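*Notes to go with session 8. Read them before the practical, please, and bring a pen!*

## When the gripper lets go

Right, last time we did sensors, and I promised you a proper failure this time. This one's mine, from my years at Draleo, and I still wince a bit telling it.

We had a hand-held gripper for teaching pick-and-place jobs, plus an arm that copied what the hand had done. The program was number 2248 in our log (you'll see that number on the worksheet). It ran nicely all through February. Then one afternoon the arm picked up a steel bracket, swung it over the bench and dropped it about a foot short of the tray. No alarm, no red light. The log said "grip OK" from start to finish!

I blamed the fingers first, as everyone does. I cleaned them, swapped the pads, ran it again, and it dropped the next one too.

### What had gone wrong

Two things, and you need both of them for the worksheet.

1. **The marker had moved.** The printed square that told the system where the bench was had been stuck back on after a tidy-up, turned by 5 degrees. The arm was closing on the corner of the part.
2. **"Grip OK" didn't mean what we thought.** It only meant the motor had reached its closing position. A corner of bracket was enough to satisfy it, and so was thin air (I tried).

My colleague Visitación Segura spotted the second one. She ran the cycle with no part at all and the screen happily told her she was holding something. I went and made tea at that point.

### What we changed

- Marker check at the start of every shift, against a fixed point on the bench.
- Finger gap compared with the known part width, and a stop if they disagree by more than 8 per cent.
- Nobody inside the line while the arm is carrying. We'd got into the habit of leaning in, and a falling bracket doesn't care whose wrist is underneath. 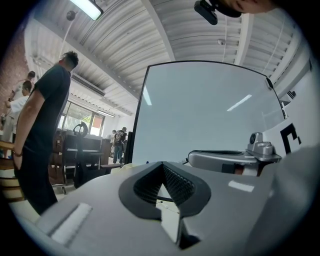
Jirnbridge, 26 Sep 2024

Have a look at the black-and-white marker by the clamp mount, next to the big panel. Only part of it is in view, and that's worth a few minutes' talk in your groups: what should a system do when it can see half a marker? Guess, wait or stop? I've got a strong opinion, but I'd like yours first.

Look at the people too, and how many different places they're standing in. Jot down where you'd put the line on the floor if an arm were running here.

For next time: read the Bakker chapter on fault logs (skip the bit on hydraulics) and finish the Everon worksheet, questions on false "OK" signals only. If you get stuck on the finger gap sum, draw it out first, then come and find me.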